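Visit to the Gromville shared workshop, 7/31/26

I drove over to Gromville for the open evening at the Hemmin workshop, mainly to see the gripper build that Adaeze Tamuno has been posting to our club list since December. It's an easy drive from Belville if you stay off the highway. Parking is behind the building, and the door on that side sticks, so push hard.

The workshop takes up the back half of an old print shop. Wood tools are on the left as you come in, electronics on the right, and there is a long shared bench between them. Members pay by the month and get a shelf. Visitors sign a sheet and borrow safety glasses.

Adaeze's project is a hand-held gripper. You hold it and close the fingers yourself, and the plan is to put the same fingers on an arm later. She started with a simple hinge at the base of each finger, but the tips swung in at an angle and pushed round stock out of the grip. The current version uses a parallel linkage with brass bushings at the pivots, so the pads stay facing each other as they close.
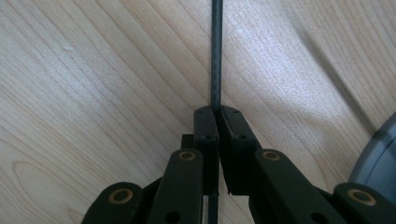
Thin round parts are what she cares about most, as the arm is meant to feed rod into a small cutting jig. The pads are screwed on so they can be swapped. She has been through 6 pad shapes so far and keeps the old ones in a coffee can. The early ones were smooth and let the rod slide. Adding a grip strip to the inside face helped more than squeezing harder did.

I asked about wear. Her first set of arms had plain holes with no bushings and got sloppy after nearly 572 cycles, which she logged by hand in a notebook. The set with bushings had reached 989 when I was there and she hadn't replaced anything on it.

The arm itself is further behind. It will run on a Truvent controller she bought used, and the wiring was still in a box under the bench. She has spent $589 on the whole build up to now, counting the controller and a batch of arms that came out too thin.

I got to try the gripper for a few minutes. The handle is a bit wide for my hand, and I told her so. She is going to cut a narrower one before she does any more work on the fingers.

The workshop asks visitors to email ahead if they want time at the bench. Coffee is a dollar in the jar.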